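Ticket: Cold water isn't
Status: Closed (reopened twice, closed again)
Location: Upstairs bathroom, then the whole house
Priority: Low, until it was my turn to brush my teeth

Problem as reported

Cold tap in the upstairs bathroom runs warm. It starts cold for a few seconds, goes lukewarm, stays there for a good while, and then gets around to being cold again if you have the patience and don't mind the water bill. Hot tap is also lukewarm, so between them the two handles offer a choice of the same thing. Kitchen cold is fine in the morning and suspicious by evening. Toilet tank upstairs is pleasantly warm, a luxury I hadn't requested.

House was built in 2000, copper throughout, tank water heater in the basement, a Harnilton that came with the place. No recent plumbing work that anyone has confessed to.

Entry 1

Assumed the pipes run too close together somewhere in the wall and the hot one is warming up the cold one. Spent an evening with a flashlight in the crawl space. They do run close together for a stretch near the chimney. Put foam sleeves on both. Felt very capable. No change at all.

Entry 2

Timed it. Kitchen thermometer in a coffee mug under the cold tap, phone stopwatch. Warm water showed up after 36 seconds and the reading topped out at 100 degrees Fahrenheit. A pipe sitting next to another pipe does not do that. That's hot water coming out of the cold line, and it is getting in there by some route that the builder did not draw.

Entry 3

Called the previous owner, who said "oh, that" and then talked about the gutters.

Turned the heater down, on the theory that if hot water is going to leak into the cold side it might as well be less hot. This gave me a worse shower and a slightly less warm toilet. Turned it back up. Wrote to the Vistby home repair list with everything so far.
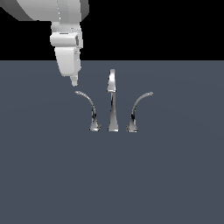 Valentin Mösli: You have a crossover. Somewhere in the house a valve is letting hot and cold talk to each other, and it's almost never in the wall. Shut off the cold feed to the water heater, then open one hot tap and leave it open. It should slow to a dribble and quit. If it keeps running, that water is coming from the cold side through your bad valve. Then close the fixtures off one at a time until it stops. Start with anything single-handle, and check the shower for one of those little push-button shutoffs at the head. Leave the foam on, it isn't hurting anything.

Entry 4

Did the test on Saturday. Closed the valve on the cold pipe into the heater, having first switched the heater off. Opened the hot side of the basement utility sink. It ran. I went upstairs, made a sandwich, came back, and it was still running. So Valentin was right, and I owe the foam sleeves an apology for having expected things of them.

Entry 5

Isolation round. With the test still set up, I closed the stops under each fixture, hot and cold, and went back down to look at the utility sink after every one. This is a lot of stairs.

Kitchen: closed both. Still running.
Downstairs powder room: closed both. Still running.
Washing machine: closed both. Slowed a little, I thought. Got excited. Still running.
Dishwasher: hot only, so innocent by design, but I closed it anyway out of spite.
Upstairs bathroom sink: the hot stop would not turn. Of course.

Entry 6

Sprayed the stuck stop with penetrating oil and left it overnight. In the morning it turned a quarter of the way and then began to weep from the stem, at a rate I would call emotional. Snugged the packing nut and that settled it. Got it closed. Utility sink still running. 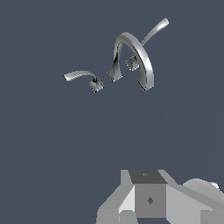
The upstairs sink was my favorite suspect for a reason I now find embarrassing, namely that it's where I noticed the problem. It's a Flimura widespread, bought by the last people, and I'd been ready to order new cartridges for it. I should have thought about how it's put together first. A widespread set is separate pieces, same as in the picture just above: a handle on the left, an arched spout in the middle, another handle on the right. Each handle works its own valve, and hot and cold only meet past both of those, on the way to the spout. With the handles shut, both valves would have to leak at once for anything to cross over, and then the spout would be dripping as well. Mine doesn't drip. A single-handle mixer is a different animal, with both supplies going into one cartridge and one tired seal between them. Cartridges for the Flimura removed from shopping cart. Sink cleared of all charges.

Entry 7

That left the shower, which has no stops of its own. Single handle, one cartridge, behind a trim plate held on with caulk and optimism. Also – and Valentin, please be gracious – there's a push-button shutoff on the hand shower. My family uses it to pause the water while shampooing. They then leave the button in and don't close the main handle, because the water has stopped, so why would you. With the handle open and the button in, hot and cold sit there connected all day.

Closed the shower handle. Went down to the basement. The utility sink had slowed a lot but hadn't quit. So I had two faults, a habit and a cartridge.

Entry 8

Ordered the cartridge from Matić, the supply counter on the other side of town. 33 dollars, plus a look when I described the button. Old one came out with a puller tool and some language. The seal on the cold side was split. Greased the new one, seated it, put the trim back, turned the handle off. Repeated the test from Entry 4. Utility sink ran, slowed, dribbled, quit.

Entry 9, closing

Reopened the heater feed, ran a hot tap until it stopped spitting air, then turned the heater on. Cold is cold in both bathrooms and in the kitchen.

Ticket reopened two days later: cold tap warm again. Button was in. Ticket closed.

Ticket reopened the following week: same. I've replaced the hand shower with one that has no button. There have been complaints about the shampoo situation and those should be filed separately.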